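Fulton Memorial Notices Group - Minutes of the November Meeting

November
Posted by the minutes secretary
4 min read

Present: eleven members, plus one guest from the Lukumay funeral home. Apologies were received from two members. The meeting opened at 7:05 p.m. in the side room at Cuvolell Hall.

1. Minutes of the last meeting

Approved with one change. The line saying members were "excited" about the new online notice pages was struck. Several of those present did not remember being excited.

2. Online notices

The guest presented the Gutavum package, which would move all our death notices and memorial pages to one website. Families would fill in a form and the site would write a draft notice from their answers. The guest said this saves families time at a hard moment.

Members asked to see a draft. Two were passed around. Both said the person "never met a stranger" and both ended with the same sentence about a garden. The guest said the wording can be edited. A member asked how many families edit it. The guest did not have that number and will send it.

The price quoted was $586 a year for the group. It was not clear whether this covers photos, or whether a notice stays up if we stop paying. The guest believed it does stay up. The secretary was asked to get that in writing before anyone believes it too.

No vote was taken. Item held over.

3. Length of printed notices

The Fulton paper now gives us 40 lines before the extra charge. A motion to cut the standard notice to fit was discussed at some length. Those in favor said most families could manage if they left out the clubs and the lodge numbers. Those against said the clubs are often the part people read, and that a list of survivors alone can use up half the space in a large family.

It was pointed out that the paper has changed this limit before, and that a rule built on it may not last until spring. Motion failed, four to seven. The advice sheet for families will mention the limit and leave the choice to them.

4. Errors and corrections

Seventeen notices have gone out since the last meeting. Three needed correcting:

- a stepson left out of the survivors
- a maiden name spelled two ways in the same notice
- a service listed for 2 p.m. that was held at 11

The last one was the serious one. People arrived after the burial. The paper says our copy was wrong, and our copy says 11. The secretary will ask again and will attach the copy this time.

Agreed that every notice be read aloud over the phone to the family before it is sent in. One member doubted this would catch much, as tired people say yes to everything. Agreed to try it through the winter anyway.

5. Pets in the list of survivors

Raised again. The group has no rule and voted, again, not to have one.

6. Old scrapbooks

The boxes of clipped notices are still at Cuvolell Hall. A member had offered to index them by surname and has got as far as C. The offer to scan the rest for free was looked at and the terms were found to let the company sell the scans. Declined.

7. Other business

The coffee fund is short. Members are reminded that the jar is not for parking change.

The spring remembrance reading will go ahead if a reader can be found. Last year's sound system will not be used.

Meeting closed at 8:50 p.m. Next meeting in January, same room, same time. Please bring the advice sheet with your changes marked on it - in pen, so they can be read.
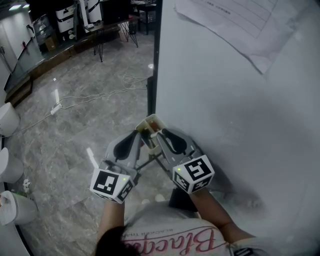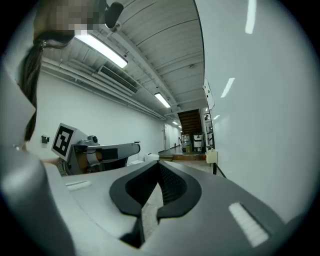 Top: gripper with its two fingers spread, beside the pale wall panel. Bottom: gray gripper body, and a person with a long dark ponytail.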